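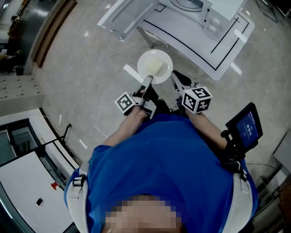

You have to cover it, my sister said on the phone this morning, and half power, and stop opening the door every ten seconds to look. She was talking about leftovers in general and my rice in particular, which I had complained about. She has had the same microwave for longer than I have lived in this apartment, so I wrote it on the back of an envelope: cover, half power, leave it alone.

The microwave is the thing I keep coming back to this month. Round knobs, one job. The old one had a keypad and I used three of the buttons. A microwave with its door open takes up more room than you plan for. In my kitchen it swings left, toward the wall, and if the bread box is there it hits the bread box. Moved the bread box to the top of the fridge. Now I can't reach the bread without going up on my toes, but the door opens all the way and I can get a dinner plate in flat.

Measured the shelf again for the Salgado cart. It needs 2 inches behind it for the plug and I have a bit less than that. The Barkis one is narrower but costs $168 and the reviews say the wheels come off. I don't need wheels. Left both in the browser and closed the laptop.

Lunch was the last of the tofu, warmed on a plate with a bowl turned over it. Half power, as instructed. It was fine. The middle was still cool so I gave it another minute and then the edges went rubbery. I think the slab was too thick and I should have cut it. Ate it with soy sauce and the end of the green onions. Need green onions, dish soap, foil.

In the afternoon I did the floor. I moved the chair and the trash can into the hall and swept, then went over it with the mop and plain water, because the Drutus cleaner leaves a film on stone and you see every footprint. There is still a dull patch by the stove that I have tried everything on. Found a twist tie and the little cap from the oil bottle under the cabinet. The oil has had a piece of foil on it since summer – now it has a cap again.

Wiped down the cabinet fronts while the floor dried, reaching in from the hall as far as I could. The one by the window needs its hinge tightened and the screwdriver is at my sister's.

The electric bill came, account ending 428, up from last November. I don't think that is the microwave. The heater ran most of last week and I left it on overnight at least once. Put the bill under the magnet.

Went out at 5 for the soap and the green onions and forgot the foil. The Idlow store has moved all the kitchen things to the back and put candles where they used to be. They had plate covers, the vented plastic kind, and I stood there for a while deciding between the small one and the large one. Bought the large. It just fits under the roof of the microwave, and it doesn't catch when the plate goes around, so that is settled.

Tried it tonight on the rice, what was left of it. A spoonful of water, cover on, half power, and I stayed out of the kitchen and folded towels. It came out soft. I called my sister to tell her and she was watching something and said she would call back.

Foil tomorrow. Also return the library books, and ask about the screwdriver.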